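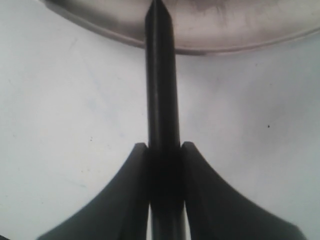
Wer einem Greifer einen Gegenstand mit Spitze in die Finger gibt, muss vorher klären, was beim Loslassen passiert. Bei uns in Burkomside war das nicht geklärt. Im September ging ein Stab aus der Zange zu Boden, mitten in der Bewegung, ein Stück neben dem Schuh von Wanda Tomaszewski. Verletzt wurde sie nicht. Im Protokoll steht «Objektverlust, Versuch wiederholt».

Ich halte diesen Eintrag für falsch. Ein Objektverlust ist es, wenn eine Paprika vom Teller rollt. Fällt etwas Spitzes herunter, während ein Mensch in Reichweite steht, handelt es sich um einen Zwischenfall, und der gehört in eine andere Liste.

Die Ursache war banal. Die Steuerung von Cluvetti meldete nach einem kurzen Spannungseinbruch einen Fehler und fuhr in den sicheren Zustand. Sicher heißt dort: Antriebe stromlos. Für den Arm ist das in Ordnung, er hat Bremsen. Die Finger haben keine. Sie gaben nach, und der Stab rutschte durch. 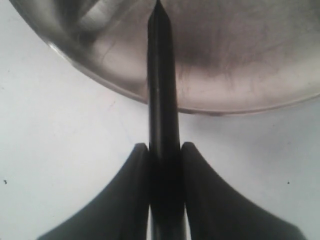 Zwischen zwei glatten Fingern hält ein runder Schaft nur durch Reibung. Sinkt die Kraft, hält er eben nicht mehr. Das Datenblatt nennt 80 Newton Greifkraft, gemessen mit Strom. Was ohne Strom übrig bleibt, steht nirgends. Ich habe bei Mondal nachgefragt, von denen die Finger stammen, und nach etwa 2 Wochen die Auskunft bekommen, das sei anwendungsabhängig.

Dabei hatten wir 765 Durchläufe ohne Beanstandung hinter uns, und genau damit wurde argumentiert. Die Zahl sagt aber nichts über den Stromausfall, denn in keinem dieser Durchläufe gab es einen. Wir hatten den Normalbetrieb geprüft und das Ergebnis auf den Störfall übertragen.

Meine Forderung ist klein. Vor jeder Aufgabe mit spitzem oder scharfem Werkzeug wird einmal der Strom abgeschaltet, mit gegriffenem Gegenstand und abgesperrter Fläche. Fällt er, braucht es einen Greifer mit Federrückhalt, oder die Aufgabe wird nicht gefahren.
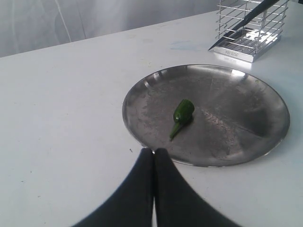 Selvaraj Siddiqui widerspricht mir da. Ein Greifer, der stromlos zuhält, könne auch eine Hand festhalten, schreibt er, und in Drurkham sei genau deshalb auf öffnende Finger umgestellt worden. Der Einwand stimmt. Er spricht für eine Entriegelung von Hand, die man ohne Werkzeug erreicht. Solche Greifer gibt es, unser Angebot lag bei 2000 Euro. Bestellt ist bisher keiner.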